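Villunico Hand-Held Gripper Pair
Demonstration kit, sold as left and right

Visitors to our open day at Culora tend to arrive expecting a robot that does everything by itself, and are handed a pair of grippers and a table instead.
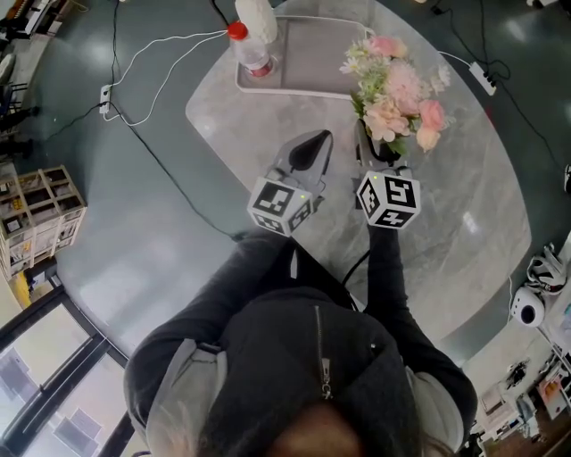
Most take it well. You hold one gripper in each hand, you do a household job at the speed of a person who has never done it before, and the marker cubes on top tell the software where your hands went. Flowers are a favorite. So is moving a bottle from one place to another, which turns out to be a job with a lot of opinions attached.

What comes in the kit
Two grippers, left and right
Two marker cubes, fitted
Carry case
Printed marker sheet, spare
Order no. 2942

What does not come in the kit
A table. Flowers. Patience.

Trying it at the open day
The Culora open day takes place in December. There are 21 places at the tables and each visitor gets a turn with both grippers. Wear sleeves you can push up. You will be shown how to open and close the jaws, and then you will be left alone with a task, with somebody from our side close enough to help and far enough away that you can't hear them sigh.

At the last one, the Schmieder task set was the crowd's choice. It begins with putting a lid on a box and works up to arranging a bouquet so that it looks as if somebody meant it. Visitors with steady hands often did worse than the fidgety ones at first, mainly from gripping too hard. Artificial stems forgive this. Real tulips bear a grudge.

After your turn we play the recording back on the screen. Expect to see how often you put a thing down, looked at it and moved it an inch to the left.

Software
The pair works with Usia, our recording program, version 1202 or later. Earlier versions will open the files and then show your left hand on the right. We kept that one around for a while because it cheered people up.

Lending
Schools and workshops can borrow a pair for up to 200 hours of use. Please send it back with both cubes on. Do not peel the markers off to see what's underneath. It is a white cube.

Last updated November 2022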